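Wall hook (also coat hook, peg)

A wall hook is a fitting fixed to a wall or door for hanging clothes, bags or keys. Cheap, old, found nearly everywhere. Early ones were plain wooden pegs pushed into a beam. Iron came later, then brass.
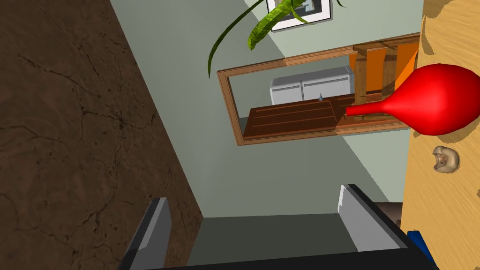
Most hooks sold now are cast or bent wire, single or double. The double kind has a long upper arm for hats and a short lower one for coats. The Trelldale pattern, once common in country schools, had 3 arms and a habit of catching sleeves. Colour was nearly always black or grey.

Placement varies. Halls and entries first, then bedrooms, laundries, sheds. Older houses often have a hook row at two heights, the lower one for kids. A spot near a door is usual, though not on the side where the door swings. 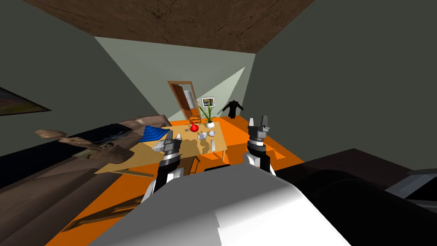
Fixing depends on the wall. Plaster needs an anchor, timber takes a screw straight in. Winter coats are heavier than people expcet and pull downward all day. A black coat hung near a corner, sleeves spread out, takes up a fair bit of wall, so leave space beside any pictures. Adhesive hooks are fine for keys, poor for coats.

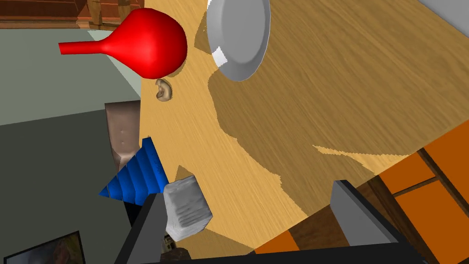

Angharad James

Collecting is a small hobby. The Berov list, last revised 2021-06-24, has 2,093 patterns, 660 of them with no known maker. Painted ones are worth less if strippped.

See also: hat stand, peg rail, picture hook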